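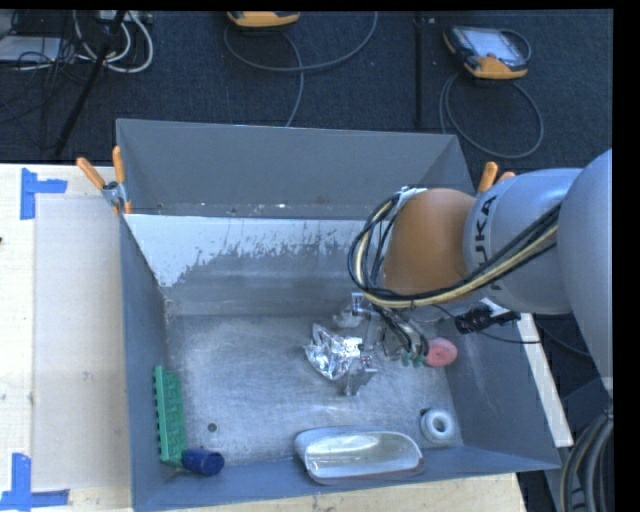

Gray metal bin, orange-brown joint cover, KUKA lettering on the arm.

1st July
By the Lunbridge Motoring Letter desk

So Brumon is buying Abernathy, the van rental people, and I've had more mail about it than anything since the toll change in April. Most of you want to know if your bookings are safe. They are! Anything you've already paid for stays at the price you paid, and the Lunbridge depot keeps its 41 vans and its Saturday-style late hours all week.

The loyalty points are messier. I had 2,292 of them (years of hauling my sister's furniture around) and they move over to Brumon's Pusora card, but only if you link the two accounts within 30 days of getting the letter. Mine took two tries — the form didn't like my old zip code.

I'm a little sad about the green vans, I'll admit. Brumon paints everything white.

Recent items
Winter tires in storage: what I pay
Pusora card, first look
13 parking lots that still take coins

Contact the desk | © Lunbridge Motoring Letter | Back to top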